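The Year I Tried to Buy Nothing New to Wear

By Apostolos Psarras

OK, so let me tell you about the coat. I was standing in a store in Kasville last April with a wool coat over my arm, a really nice one, and I did the thing where you picture your closet at home and try to remember what's in it. And I couldn't! I knew there were coats in there. I had no idea how many, or what color half of them were. So I hung it back up, drove home and pulled everything I owned onto the bed.

It took most of an afternoon. I found a suit jacket with the pocket still sewn shut. I found two pairs of the same brown pants (same size, same store, bought a few months apart, I have the bank statements). By dinner I'd made myself a rule, and the rule was no new clothes for a year. Socks and underwear were allowed. I'm not a monk.

The first month was easy because I was so pleased with myself. I told everybody. I told my dentist. Then came May and a wedding invitation that said "garden formal," and I spent a whole evening looking up what that means and then another one trying to get into that suit jacket. My sister finally told me to have it let out, so I took it to a little alterations place called Jovau, where they moved the buttons, opened up the back seam and charged me less than I'd spend on a decent lunch for two. It fit better than anything I've ever bought off a rack, and I wore it to three more things that summer.

That got me hooked on fixing stuff. I learned to sew on a button, which I'm embarrassed to say I'd never done, and then I got cocky and tried to darn a sweater. Don't start with a sweater! Start with a sock, where your mistakes live inside a shoe. My elbow patch looks like a waffle, and I still wear it around the house.

The money part surprised me more than I expected. I went back through the year before and found I'd spent roughly 700 dollars on clothes without one big purchase in there. It was all little things, a shirt here, a sale there, that pair of running tights I bought for the running I was going to do. This time I spent 80, nearly all of it on alterations and one zipper.

I did cheat once. It was raining in Gulness, my shoes gave out on the sidewalk, and I bought a pair at the first place I saw. I've decided I'm fine with that.

What I miss, if you want to know, is the browsing. I used to wander around stores the way other people go fishing, and it left a hole in my weekends for a while. Now I mostly go to the library and come home with cookbooks. The coat, by the way, was still on the rack when I went back this spring, marked down and everything. I tried it on, and the sleeves were too short.

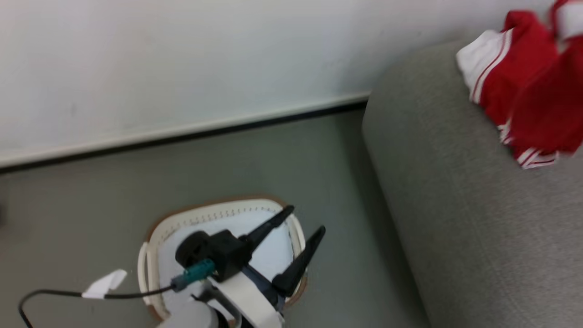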